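Nuvham Shared Workshop
Build notebook, Bay 2
Project: Skeravby bin-picking cell
Entry date: 08/12/2018

Purpose of session

To recheck the fit of the bin in its surround, to repeat the block picking test with the new approach height, and to record the open items before the cell is left for the next group of members. Entries from the previous session are on the preceding page and are not repeated.

Mechanical

The bin was reseated at the start of the session. It had shifted toward the rear during the last set of runs, and the taught pick positions no longer agreed with it. The position was corrected by hand and the bin clamped again at the corner. The clamp is adequate for testing. It is not a permanent fixing, and members are asked not to loosen it without making a note in this book. A bolted bracket has been drawn up and the drawing is filed under Sallau in the shared folder. The bracket has not been cut.

The blue tape on the wooden surround marks reference corners. It must stay in place until the bracket is fitted. If a piece lifts, press it down; do not replace it by eye.

The cable ties on the arm were inspected. Cable slack at the wrist is sufficient for the full reach into the bin at reduced speed. It has not been checked at higher speed and no one should assume that it is acceptable.

Test procedure

Red and green blocks were used, three of each color. They were placed by hand in mixed directions, with several left close to one another and others near the walls. The arm was run at reduced speed throughout. One run consists of one approach, one closing of the gripper, and one lift. A run is recorded as good only if the block clears the rim of the bin and is still held at the release point. Blocks were laid out again after every sixth run, or sooner if the bin had been cleared.
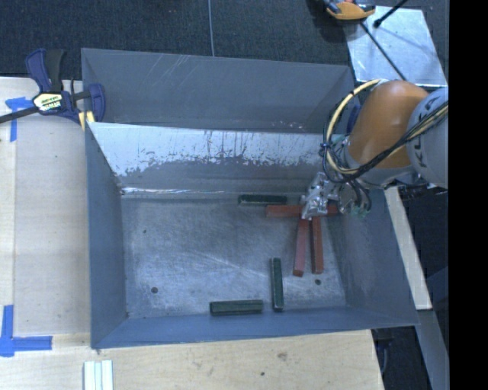
Fig. 1. Skeravby cell, gripper at a red block near the back of the bin.

Results

Runs completed: 100
Failed runs: 17
Of these, block against or near a wall: 11
Block slipped during lift: 4
Stopped by operator: 2

Approach height over the bin floor was raised to 46 mm before the gripper turns to match the block. The earlier value brought the fingers too near to neighboring blocks when two were lying side by side. No neighboring block was moved during the turn in this session.

Failures at the walls remain the main concern. The inner back wall slopes, and the path planner still treats it as vertical. The fingers therefore stop short of blocks that can in fact be reached. The bin model should be measured again and the slope entered for each wall separately. This was first noted in September and should now be given priority over any further tuning of the gripper.

The two operator stops were precautionary. In both cases the arm took a longer path back to the home position than expected. The logs have been saved under the session date.

Software

The Salameh script was run without changes apart from the approach height. The log file was set to close after 1,000 lines, and one file was closed in the middle of a run as a result. The two parts were joined by hand. The limit should be removed or the file should be closed only between runs.

Open items

Measure the bin walls and update the model.
Cut and fit the Sallau bracket.
Correct the log file limit.
Repeat the full set of runs with the same blocks after the model is updated, with no other change made at the same time.
Check cable slack at the wrist before any increase in speed.

Power to the controller was switched off at the end of the session and the key was returned to the cabinet. The spare finger pads are in the second drawer, left side.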